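Dye bench notebook, January, started 8.40 am

Second go at the indigo on the Bickerstaff cotton. The first came out streaky and I blame the scouring. This time 700 g of cloth, simmered with soda ash for two hours, rinsed until the water ran clear.
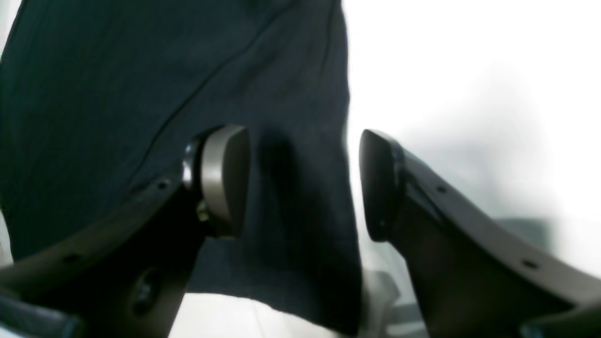 Photo: Huvberg workshop

Vat at the usual strength. Six dips, ten minutes each, airing between. Hung the lengths by one edge - folding them over the rail gave us that pale band in the last batch. Used 100 g of the Ceva indigo, which leaves one tub. Reorder before the end of the month.

Rub test on the offcuts still to do. White cotton square, dry first, then damp. Please don't wash the offcuts before I get to them.

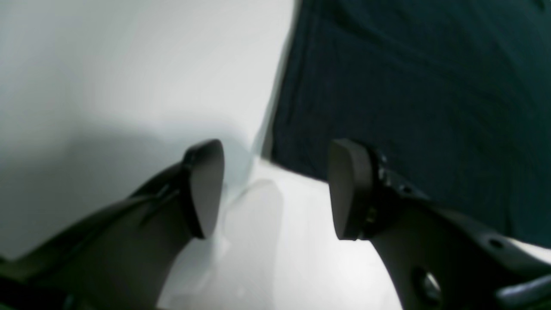
Photo: dye bench lead, Huvberg

pH drifted down after the fourth dip. Added a little lime and left the vat under its lid over lunch. The smell is worse than last time and the flower is thinner, so it may want more fructose tomorrow.

Cliltov quote came in at 3,000 for the new steel tank, delivery extra.
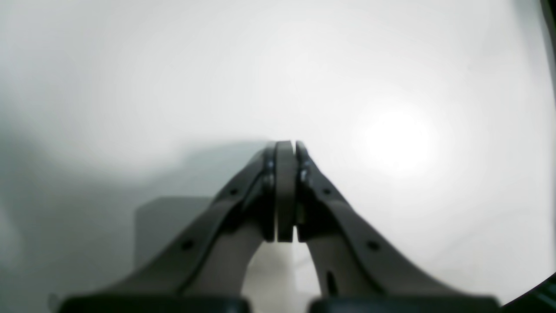 Too much for a tank that size, I think. The old one only leaks at the tap and a new washer might see us through to spring. Will ask for a price on the smaller one.

Still to write up: the madder strips, and the alum weights from December.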